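Naston Robotics Club
Project guides: Teardown task, part 2
Setting up a desktop PC for the two-arm teardown

This guide covers getting a desktop tower onto the bench and ready for the arms. It assumes you have done part 1 (homing both arms and checking the stop buttons). If you joined after October, read part 1 first and ask for a slot on the Sunday session so someone can go through the stops with you.

Allow 75 minutes the first time. Most of that goes on teaching points. Once the points are saved, a second machine of the same model takes much less.

What you need

A donor desktop tower, mains lead removed
The two arms, both homed
The printed fixture plate
A cross-head screwdriver and a plastic spudger
An anti-static wrist strap
A tray for screws
The club laptop with Flidance installed
The teardown log sheet

1. Check the donor machine

Only use machines from the donor shelf with a green sticker. The sticker means the hard drive has been wiped or taken out and the machine has been logged. Write the shelf number on your log sheet before you carry it over.

Hold the power button in for a few seconds with the lead out. Do not open the power supply itself at any point. It goes for recycling in one piece, and no task in this project needs the inside of it.

2. Lay the case down

Turn both arms to the park position first. Put the tower on its side on the slatted bench with the removable panel facing up. Slide it until it stops moving against the rails, then try to rock it. If it rocks, a foot is sitting in a gap between the slats. Shift the case along and try again.

Take the side panel off by hand and store it under the bench. We tried having an arm lift the panel last year and lost two sets of finger pads, so this stays a hand job for now.

3. Place the fixture plate

The plate goes to the left of the case. The holders on it are where removed parts end up, so it has to be in the same spot every time or the drop points will be wrong. Line it up with the tape marks and press down on each corner.

If you need to reprint the plate, the file is in the shared folder under Dekurness, which is our name for the whole fixture set. Use the grey filament and the slow profile. Version 21 is the current one. Older versions have narrower slots and boards stick in them.

4. Look over the inside

Before teaching any points, look for things the fingers could catch on. Loose cables are the usual trouble. Follow each one by eye, and tuck it away or unplug it if it crosses a path you plan to use. Look at the processor socket too. If the chip is out and the bracket is up, keep every path well above the lever.

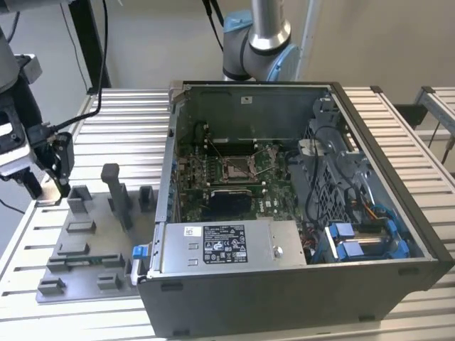

5. Set the case origin

Open Flidance and load the project called Magnusson. Choose New case, then Set origin. Jog the gripper arm by hand control until the fingertips are just above the corner of the case nearest the plate, and press Save. Do the same for the two neighbouring corners.

The program works out the tilt of the case from the three points. If it reports error 657, two of the points are too close together or you saved the same corner twice. Clear them and start this step again.

6. Teach the pick points

Start with a memory module if there is one fitted. Release the clips by hand for now. For each part you need three points:

Approach: well clear of the case walls, fingers open
Grip: fingers either side of the part, not yet closed
Lift: straight up from the grip point

Move at the lowest speed setting between approach and grip. Stop as soon as a finger touches anything and back off with the jog keys. Do not push the arm by hand while the motors are on.

Name points by part and number, such as mem1_grip. Names like test or new get deleted when the laptop is tidied up.

7. Teach the drop point

Each part has its own holder on the plate. Bring the part in from above, lower it until it sits in the slot, then open the fingers a little at a time. If the part leans when you let go, the drop point is too high or slightly off to one side. Correct it and save over the old point.

8. Dry run

Run the whole path with the gripper empty. One person watches the arms and keeps a hand on the stop button. The other works the laptop. Set speed to 23 per cent and leave it there for the first three runs.

Write down any point where the arm slows, shakes or passes close to the case wall. Change one point at a time and run it again.

9. Live run

Once you have three clean dry runs, put the part back in place and run with the gripper closing. Stay at the same speed. Fill in the log sheet after each attempt, including the ones that fail.

Packing up

Park both arms, then switch them off at the wall. Put loose parts into a labelled bag with the shelf number on it. Refit the side panel and return the case to the donor shelf, or to the recycling crate if it is finished with. Save the project under the same name and copy it to the shared folder.

Part 3 covers using the second arm to steady a part while the first one grips it.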